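白色的东西为什么不总是白的
Dreltmont儿童科学馆 · 光和颜色 · 适合小学中高年级

早上醒来，房间里还很暗。你看得出椅子在哪里，也看得出椅背上搭着一件衣服，可是说不准衣服是红的还是绿的。拉开窗帘，衣服马上有了颜色。

衣服没有变，变的是房间里的光。要弄明白颜色，得先从光讲起。

光从哪里来

会自己发光的东西叫光源。太阳是光源，点亮的灯是光源，蜡烛的火焰和萤火虫也是光源。月亮看起来很亮，可它不是光源，它只是把太阳照在它身上的光送了一部分到地球上来。

大多数东西都和月亮一样，自己不发光。书、碗、鞋子、树叶、你的手，都要等光照上去，再由它们把光送进你的眼睛，你才看得见它们。在一间完全没有光的屋子里，睁着眼睛和闭着眼睛差不多。

光在空气里一般走直线，而且走得极快。你按下开关，灯光从天花板到地板所用的时间短得感觉不出来。

白光里面有什么

太阳光看上去没有颜色，我们叫它白光。其实白光是很多种颜色的光合在一起的。下过雨，太阳从你背后照过来，空中的小水滴会把白光分开，红、橙、黄、绿、蓝、紫排成一道弯弯的彩虹。

用一块三棱镜也能做到。三棱镜是一块三角柱形状的透明玻璃，光穿过它的时候会拐弯，不同颜色的光拐弯的程度不一样，红光拐得少，紫光拐得多，于是它们就散开了。科学馆一楼的Vundero展台上有一块很大的三棱镜，晴天的时候，对面墙上会有一条彩色的光带，你可以把手伸进去，看各种颜色落在手掌上。

彩虹里的颜色之间没有清楚的界线。红色慢慢变成橙色，橙色慢慢变成黄色。有人说彩虹有六种颜色，有人说有七种，都说得通，要看你在哪里画分界线。

红苹果为什么是红的

白光照在一个红苹果上，苹果皮把大部分蓝光和绿光吸收掉了，把红光送了回来。红光进到你的眼睛里，你就看见一个红苹果。

把光送回来，叫作反射。把光留下来，叫作吸收。每样东西都有自己的一套做法，留下一些颜色的光，送回另一些颜色的光。树叶送回来的绿光比较多，香蕉皮送回来的是红光和绿光，两种光合在一起，我们看到的是黄色。

白色的东西很大方，各种颜色的光它都送回来许多。黑色的东西差不多把光都留下了。光被吸收以后会变成热，所以在夏天的太阳底下，黑色的自行车座比白色的自行车座烫。

灰色介于两者之间。它对每种颜色都一视同仁，都送回来一部分，也都留下一部分。

如果把红苹果拿到只有绿光的房间里，会怎么样呢？苹果皮吸收绿光，房间里又没有红光可以送回来，苹果看上去就成了暗暗的、接近黑色的一团。有些商店在卖肉的柜台上用偏红的灯，就是利用了这个道理，在那样的灯下，肉显得更鲜红。

镜子和纸

镜子也反射光，纸也反射光，为什么在镜子里能看见自己的脸，在纸上却看不见？

镜子的表面非常光滑。从同一个方向来的光，到了镜子上，会整整齐齐地朝同一个方向弹出去，所以你的脸的样子还保留着。纸看上去很平，在显微镜下却高高低低，像一团压扁的草。光到了上面，朝四面八方弹开，样子就乱了，只剩下亮度和颜色。

这种朝四面八方弹开的反射叫漫反射。墙、桌面、衣服、皮肤，大多数时候做的都是漫反射。有了漫反射，你坐在教室的哪个座位上，都能看见黑板上的字。要是黑板像镜子那么光滑，有的同学就只能看见窗户的倒影了。

有些东西两种反射都有。涂了油漆的门，在漫反射之外还会有几处特别亮的地方。没有光泽的表面叫亚光表面，亮点就很少。

颜色会跑到旁边去

光从一样东西上弹出来以后，不会只飞进你的眼睛。它也会飞到旁边的东西上，再弹一次。

假设白墙旁边放着一个大红色的柜子，阳光照在柜子上。柜子送出来的红光有一部分落到了白墙上，白墙什么颜色的光都往回送，红光也照样送回来。结果，靠近柜子的那一块墙就带了一点粉色。离柜子越远，粉色越淡。

白色和浅色的表面最容易显出这种借来的颜色。深色的表面也会收到旁边来的光，可是它把大部分都吸收了，我们就不容易看出来。

亮的地方光太多，借来的那一点颜色常常被盖住。暗一些的地方，从灯或太阳直接过来的光少了，从旁边绕过来的光就显得多了。因此，找借来的颜色，要到阴影里去找。

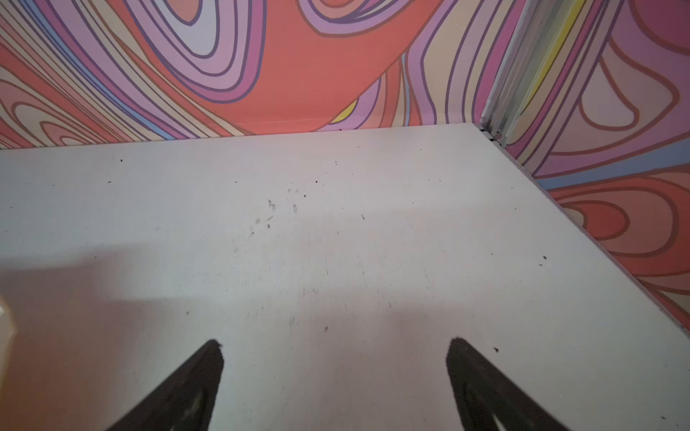
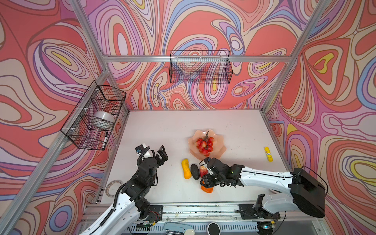 白色的桌面，带花纹的墙，四张里都有。

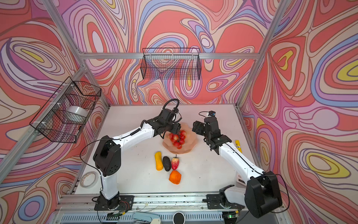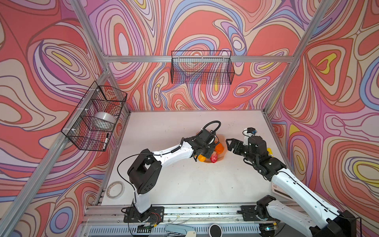

画画的人很早就留意到了阴影里的颜色。初学画画的时候，很多人拿起灰色或者黑色来涂影子，画出来的影子像一块脏东西。学得久一点，就会往影子里加颜色。雪地上的影子常常画成蓝色，那是因为晴天的时候，太阳光被挡住了，蓝天的光还照得到影子里面。草地上站着一个穿白裙子的人，裙子的下半边可以加一点绿。

影子的边为什么是模糊的

光走直线，碰到不透明的东西就过不去，东西后面就出现了影子。

有的影子边缘很清楚，像用剪刀剪出来的。有的影子边缘很模糊，从深到浅慢慢散开。区别主要在光源的大小和远近。

光源很小的时候，比如一只小手电筒，光差不多都从一个点出来，某个地方要么照得到，要么照不到，影子的边就清楚。光源很大的时候，比如一整扇窗户，或者天花板上一长排灯，光从许多地方过来。影子边缘的那些位置，能照到一部分光，又照不到另一部分光，就成了半亮半暗的样子。这一圈半亮半暗的地方叫半影，中间最暗的地方叫本影。

影子还和距离有关。把手贴近桌子，影子清楚；把手抬高，影子的边就散开了。

阴天的时候，整个天空都是光源，光从上面各个方向照下来，你在操场上几乎找不到自己的影子。

两盏灯会造出两个影子。它们重叠的地方最暗，只有一盏灯照到的地方稍微亮一些。晚上走在有路灯的街上，你可以看看自己身边有几个影子，走着走着，有的变长，有的变短。

眼睛怎样看见颜色

光从瞳孔进到眼睛里，落在眼睛最里面的一层薄膜上，叫视网膜。视网膜上有许多很小的细胞，专门负责感受光。

有一类细胞叫视锥细胞，负责分辨颜色。多数人有三种视锥细胞，一种对偏红的光比较灵敏，一种对绿光比较灵敏，一种对蓝光比较灵敏。大脑把三种细胞送来的消息放在一起比较，得出一个颜色。

另一类叫视杆细胞，在很暗的地方也能工作，可是它们分不清颜色。开头讲到的那件早上看不出颜色的衣服，就是视杆细胞看见的。

有的人视锥细胞和别人不太一样，看红色和绿色的时候会觉得差不多，这叫色觉异常，从出生起就有的比较多。男孩里比女孩里多一些。他们能看见东西，也能看清形状，只是有几种颜色分起来费劲。做地图和图表的人如果想到这一点，就会在用颜色的同时再加上形状或者文字。

动物看到的颜色和我们看到的也不一样。狗分不太清红和绿，蓝和黄倒能分清。蜜蜂能看见紫外线，有些花在我们看来是一整片黄，在蜜蜂看来，中间还有一块深色的记号，告诉它花蜜在哪里。

大脑会帮你把颜色改回来

中午，窗边的一张白纸是白的。晚上，在偏黄的台灯下面，你看这张纸，还是觉得它是白的。可是台灯下的纸反射出来的光，确实比中午黄得多。

大脑知道纸应该是白的，也知道周围的东西都偏黄了，就自动把黄色减掉一些。这种本领叫颜色恒常性。有了它，你不会因为天快黑了就认不出自己的书包。

照相机也学着这样做，叫白平衡。它有时候会猜错，照出来的相片就整个偏蓝或者偏黄。

大脑改颜色改得太好，所以我们平时不大注意白墙上的粉色和阴影里的蓝色。想看见它们，要用一点小办法。

三个可以自己做的小实验

第一个：看得见的借色
需要：一张白纸，一张鲜艳的彩纸，一盏台灯。
把白纸平放在桌上，把彩纸竖起来，靠着白纸的一边。用台灯照彩纸。关掉房间里别的灯，看白纸靠近彩纸的地方。再换一张别的颜色的彩纸，看有什么不同。彩纸要选颜色鲜艳的，浅黄和米色不太明显。

第二个：纸筒看颜色
需要：一张黑纸，胶带。
把黑纸卷成一根细筒，用胶带粘好。闭上一只眼睛，用另一只眼睛从筒里看白墙的不同地方，墙角、窗边、靠近家具的地方都看一看。从筒里看不到周围的东西，大脑就不容易改颜色，你会发现同一面墙有好多种白。不要用纸筒去看太阳，也不要看点亮的灯。

第三个：清楚的影子和模糊的影子
需要：一支手电筒，一张薄的白纸，一支铅笔。
在暗一点的房间里，用手电筒照铅笔，让影子落在墙上。然后把白纸挡在手电筒前面，离手电筒一只手掌远，再看墙上的影子。光穿过白纸以后散开了，光源变大了，影子的边也跟着变了。做完记得关掉手电筒。

做的时候可以把看到的颜色用彩色铅笔记下来。先看，再挑铅笔，在纸上涂一小块，放到旁边比一比，不像就再加一层。

书里的几个词

光源：自己会发光的东西。
反射：光碰到表面以后弹回来。
吸收：光被东西留下来，多数变成了热。
漫反射：光朝四面八方弹开。
本影：影子中间光源完全照不到的部分。
半影：影子边上只照到一部分光的地方。
视网膜：眼睛里感受光的一层薄膜。
颜色恒常性：光变了，大脑仍然觉得东西的颜色没有变。

纸筒和彩纸可以在星期六到科学馆二楼的Dekker手工桌领取，手电筒请自己带。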